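Notes from the robot club: the mattress chapter

Hello again from the Damlow end of the corridor! Lots of you asked at the October social how the household robotics project was getting on, so Lucinda (that's Lucinda Ruiz-Ortega, our project lead this term) has let me have a whole item to myself. Make yourselves a cuppa.

You may remember we spent most of last year on floors. Floors are lovely. Floors stay put. This year's task for the Flosel challenge is to tidy a bed, and the first job on the sheet is to sweep a scrap of rubbish off a bare mattress with a dustpan and brush, one tool in each gripper. I put my hand up for it because it sounded like the easy one. Oh dear.

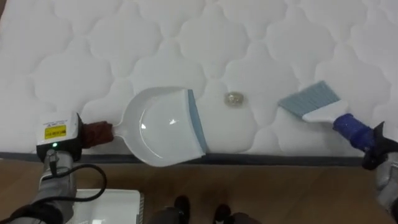 The trouble is the quilting. All those puffy bits have dips between them, and a small scrap will settle into a dip and sit there quite happily while the bristles go over the top. Press harder and the mattress gives way, so the lip of the dustpan ends up at a different angle from the one you planned for. We've now logged 354 practice sweeps (I have the spreadsheet to prove it, and the sore eyes), and the best advice I can offer is to get the pan settled first and move only the brush. Usel, who joined us in the first year and already writes tidier code than I do, worked out a slower stroke with a little flick at the end. I was doubtful, but it's a big improvement on mine!

We've also been arguing cheerfully about grip covers. The handles on a cheap brush are skinny, so we wrap them in something chunkier to give the grippers more to hold on to. Mine took three goes and a lot of tape. Mangundap did his in one evening and has been rather smug about it ever since.

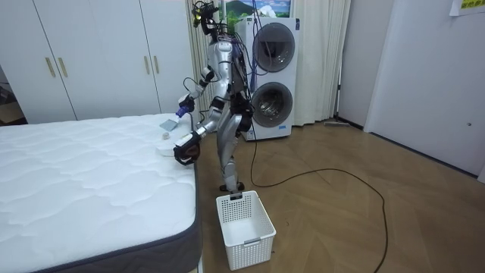

The robot at the bedside, both arms out over the mattress.

The rules give us 30 minutes for the whole bedroom round, and there's folding and carrying to come after the sweeping, so I'd like to get the dustpan part down to something sensible before the end of term. Lucinda wants us to try different kinds of litter too, so if you have sweet wrappers, old buttons or bits of foil, please drop them in the tub by the workshop door. Nothing sticky, please. I mean it this time.

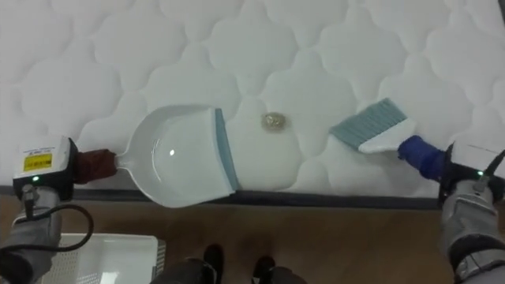 The other thing we need is people. Two of us are fine for an ordinary session, but a third pair of hands makes resetting so much quicker, and you don't need to know any programming. Come to room 66 after five, wear shoes you can stand about in, and bring biscuits if you're feeling generous. Next time I'll report on the folding, which Usel has already started and I have so far managed to avoid.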